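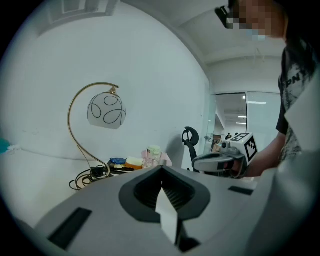
3. Data Collection

3.1 Collection sites and operators

Demonstrations were gathered at two sites, a shared office in Jilcombe and a set of furnished rooms in Bragança, during August and the weeks that followed. Both sites were chosen for ordinary clutter and ordinary light. We did not repaint walls, cover windows, or remove furniture before recording. Tables were left where the people who use the rooms had put them, and operators were asked to work around chairs and cables as they would in daily life.

Eleven operators took part. All of them worked with the Brelar hand-held gripper, which is held in one hand and closed by the fingers of the same hand. Operators worked alone for single-hand tasks and used one gripper in each hand for tasks that call for two. Before the first recorded session, each operator completed a practice period of at least one hour, which was not stored. Operators were told what the final state of the table should be but were not told how to reach it. We found in an earlier pilot that detailed instructions led to stiff, uniform motion, and a policy trained on such motion recovered poorly when an object shifted.

Each operator signed a consent form covering the use of video and sound. Faces are obscured in all material before it leaves the collection site, and operators may ask for any session to be withdrawn up to the date of release.

3.2 Objects and starting layouts

The Drokurwood set is built from household goods that a person might find on a desk, a kitchen counter, or a bedside table. We favored objects that are hard to grasp for different reasons. Glass shades are smooth and curved. Pouches and soft packets change shape when pressed. Lidded jars may be lifted by the body or by the lid, and the two choices lead to different results. Power cords are the most difficult class we included, as they catch on other objects and rarely come to rest in the same shape twice.

Starting layouts were drawn from a written list, but the list fixes only which objects are present and which part of the table each one belongs to. The exact position and facing of an object were left to the operator. Where a lamp was part of the layout, its cord stayed with it, either bundled at the base or left loose — both cases appear in the training data. A small group of bystander objects was placed toward the back of the table in most layouts. These objects play no part in the task and are there so that the policy learns to leave them alone. 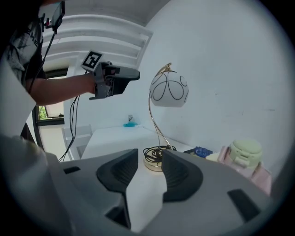 Figure 2. Recording at a white table with a globe lamp, its black cord coiled around the base. Two hand-held grippers are in use, and the second carries a black-and-white square marker on top.

3.3 Recording procedure

A session begins with a short alignment step. The operator holds the grippers so that the marker on each device can be seen by the camera of the other, and keeps them still until the software reports a stable reading. The relative pose found in this step is used to place both paths in a common coordinate system. Sessions in which the reading did not settle were restarted. Later in the session the markers serve as a check on drift, and any segment in which the two estimates disagree by more than a set limit is flagged for review.

The operator then performs the task repeatedly, returning the objects to a new starting layout between attempts. The reset motion is recorded as well. Resets were at first discarded as waste, but they contain a large number of valid grasps, and we now label them as a separate class. Operators were asked to rest after every block of attempts, and no session was allowed to run past the point at which an operator reported tiredness in the wrist or forearm.

Wide-angle lenses were used throughout. The strong bending of straight lines near the border of the picture is not corrected before training. In early tests, correction removed useful context at the sides of the view, and the policy was slower to locate objects that lay outside the grasp area.

3.4 Review and filtering

In total, 2263 attempts were recorded. Each was watched in full by one reviewer and assigned to one of three groups: complete, partial, or rejected. An attempt was marked complete if every task object reached its goal area and no bystander object was moved by more than its own width. Partial attempts were kept when at least one grasp was clean from approach to release. Rejected attempts were mostly those with lost tracking, a blocked lens, or a missing video segment.

After review, 2000 attempts were retained for training and a further 200 were set aside for evaluation. The evaluation attempts were drawn from layouts that do not appear in the training portion, although the objects themselves may. The remaining attempts were rejected and are not part of the release.

A second reviewer examined a random portion of the retained material without seeing the first set of labels. Most disagreements concerned the line between complete and partial, usually where a cord had dragged a nearby object a short distance. These cases were settled by discussion, and the written rule was amended to state that movement caused by a cord counts as movement caused by the operator. Labels assigned before the change were checked again under the new rule.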